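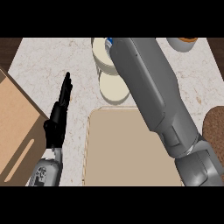

Rendered view of a kitchen counter with two robot arms and a cardboard box.

Cold-chain packing for donated medicines: an interview with Venkatesh Annamalai

2 March 2022

Venkatesh Annamalai has managed outbound logistics at Flalon, a wholesaler of hospital medicines, since the company moved its export work to the Wullholm depot. His department prepares temperature-controlled orders for paying customers and, under a separate procedure, for charitable recipients. The second group is smaller and takes up more of his week.

The difficulty, he says, is at the receiving end. "A commercial order goes dock to dock. The customer has a cold room and a person with a scanner. With a donated order I may be sending insulin to a clinic where the refrigerator runs on a generator for part of the day. The box has to cover that gap."

Flalon ships donated refrigerated stock in the Gowda carton, a corrugated outer with a molded liner and gel packs on all six faces. Annamalai's team qualified it last July in a test chamber. The carton held its load between 2 and 8 degrees Celsius for 80 hours against a summer profile. The previous carton was rated for less, and he declines to say how much less. "It met its specification. The specification was written for a route we no longer use."

Each carton carries 3 temperature loggers: one in the center of the load, one against the lid and one in the lower corner. Annamalai regards the corner unit as the most useful. "People put a logger in the middle and get a nice flat line. The middle is the last place to go out of range. If the corner is flat, I believe the rest."

Logger data is read on arrival and sent back to Wullholm, where a pharmacist decides whether the stock can be released. The rule for donated goods is the same as for sold goods. Annamalai was asked whether that is too strict, given that a rejected carton means a clinic goes without. He said the question comes up at most planning meetings and his answer has been the same each time. "If I would not release it to a hospital here, I do not release it there. We send a replacement. It costs us a second freight charge and we budget for it."

Shelf life is the other fixed point. Stock offered for donation must have at least 20 months remaining when it leaves the depot, with exceptions for a few short-dated products, and only when the recipient agrees in writing. Annamalai turns down offers from suppliers who want to clear a warehouse. "I get a list of 700 lines with a note that says take what you like. Most of it was never requested. Customs still has to inspect it and the clinic still has to burn it."

Requests now come through Haltetti, an ordering system Flalon adopted so that clinics could list needs by generic name, strength and pack size. Before that they arrived as e-mail attachments, often with brand names that differ from country to country. Annamalai described the change as "mostly a reduction in typing," though he added that substitution errors had dropped as well. The system does not yet handle controlled drugs. Those permits are still done on paper, by two people, and he does not expect that to change soon.

Asked what he would alter next, he named the gel packs. They must be conditioned before packing, and a pack used straight from the freezer can freeze the vials beside it — a fault that a quick look at the carton will not reveal. He is testing a phase-change material that sets at 5 degrees. It is heavier, and the freight quote is not in yet.

"Freezing worries me more than heat," he said. "Everybody plans for heat."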